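Ticket: Cutlery coming out of the dishwasher with a purple bloom
Opened by: Marietjie Lekota
Logged: Nov 15, 2024
Status: open, waiting on reply

Hello again Denach support! I've moved this over from the chat because it kept timing out on me, so sorry if you're reading parts of it twice.

We bought the Laston cutlery in September, a mixed lot, with some ordinary silver-coloured forks, some coloured ones in purple and a few with the thick beige handles for people who find a thin handle hard to hold. They all go in the same basket and get washed together. After a few weeks I noticed a sort of rainbow bloom on some of the plain ones, and I can't tell if it's the colour coming off the purple pieces or just the water here.

What I've tried so far:

Dropped the wash from 70 to 40 degrees. The bloom got no worse, but dried egg stayed between the tines, so back up it went.

Rinsed two plain forks in white vinegar. One came up lovely, the other I honestly couldn't see a difference – same vinegar, same tea towel.

Washed the beige-handled ones by hand for a week. The handles are fine, no cracks, and the spoon is as good as new. I did wonder about water getting up inside where the metal goes in, but I've shaken them all and heard nothing.

Swapped to the Dhillon tablets. Too early to say!

Your colleague asked whether the coloured ones were rated for the machine. The leaflet says up to 80 degrees but doesn't mention colour at all, and the order page just says "suitable for daily use", so that was no help to either of us.

Could you tell me if the purple finish is meant to shift towards blue?

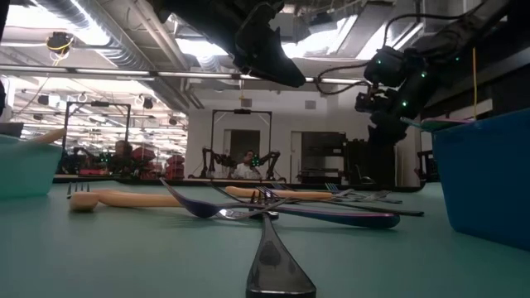 And if it is meant to do that, I'd still like to know whether I can keep it in with the plain forks or if I need a second basket. Plandton do one that fits our machine, but I'd rather not order it until I've heard from you. Replies to this ticket reach me quickest – the phone is usually in another room.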